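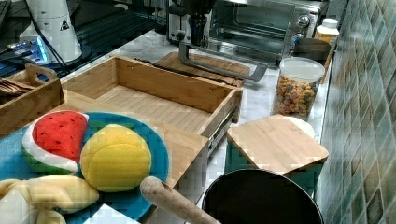
Vulldale kitchen set – readme

Second release, 1/17/22. Replaces the first one, please delete your old copy, the splits changed.

What's in it

2,980 episodes of tabletop manipulation, one kitchen counter, teleoperated. 2,000 for training, the rest held out or unlabeled (see splits file). Each episode = video, arm joint states, gripper state, one line of text saying what the operator was asked to do.

Tasks

53 task strings. Mostly open/close the bamboo drawer, move plush food on or off the blue plate, pick up the rolling pin, shift the cereal jar. Wording is not cleaned up – "put" and "place" both show up for the same thing. Lowercase everything before you tokenize.

Layout

Counter gets rearranged between sessions, so don't hard code positions. Marble top and tile wall stay the same thruout.

Known problems

– Blocky compression in a lot of the video, worst on the tiles. Raw files are gone, sorry.
– Gripper state lags the video by 2 frames in the Tuvik sessions. Fix is in the loader, off by default.
– Failed attempts are kept and flagged. Filter them yourself if you want clean demos only.
– A few task strings say "tray" when they mean drawer. Will fix in the next relase.

Loading

Use the Raner loader, not the old script. Old script still runs but drops the last step of every episode and doesn't warn you.

License

Research use only. Sukprasert lab holds the rights, ask before you repost. Depth not included, coming later in January.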